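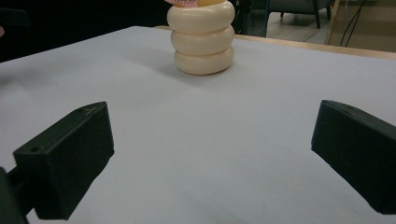
Plumach R2 Rear Stand Review

Posted Feb 27, 2020 by Marwan Srour

The Plumach R2 is a steel paddock stand for sport bikes with swingarm spools. I bought mine in October to replace a Cirillo that had bent at the left upright, and it has been under a 600 track bike since then. The Plumach costs more than the Cirillo did. It is also heavier, and it takes longer to put together.

Assembly

The stand arrives in two halves plus a handle. The halves slide into a center sleeve and are set to width with a pin on each side. The pin holes are spaced 10 mm apart, so the fit on a given swingarm is either good or slightly wide. Mine is slightly wide. I added a washer behind each spool and have left them there.

The instructions give no torque value for the handle bolts. I used 35 Nm and marked the heads with paint. The marks have not moved.

Lifting

The lift point is lower than on the Cirillo and the handle is longer. With the tank full, one person can raise the bike without help if the floor is level. On the sloped asphalt at the far end of our paddock it needs a second person to hold the bars. Glenys Beddoe, who shares my garage space, is a good deal shorter than I am and prefers the long handle to anything she has used before.

Once up, the rear tire clears the ground by enough to fit warmers without dragging the cuff. Side play at the axle is small. With the wheel spinning for chain cleaning, the stand does not walk.

Wheels and finish

The stand rolls on 2 nylon wheels with plain bushings. They are narrow and pick up gravel. After a wet track day one began to squeak, and a drop of light oil on the bushing cured it. Roller bearings should be standard at this price. Kundwood sells a wheel set that fits the same axle, though I have not tried it.

The powder coat has chipped where the uprights meet the sleeve. There is surface rust in one chip. The welds are even, with no spatter, and the spool hooks still have their rubber sleeves. Those sleeves are a spare part, sold in pairs.

Compared with the Lokwood

Tegwen Griffiths lent me her Lokwood for a weekend. It is aluminum, folds flat and is much easier to carry. It also flexes visibly under a liter bike, and the hooks are too narrow for larger spools. For a van with limited room I would take the Lokwood. For a stand that stays in the garage, the Plumach is the better one to work on.

Fit notes: tested with 6 mm and 8 mm spools. The 10 mm spools need the wide hooks, sold separately. No front adapter is offered.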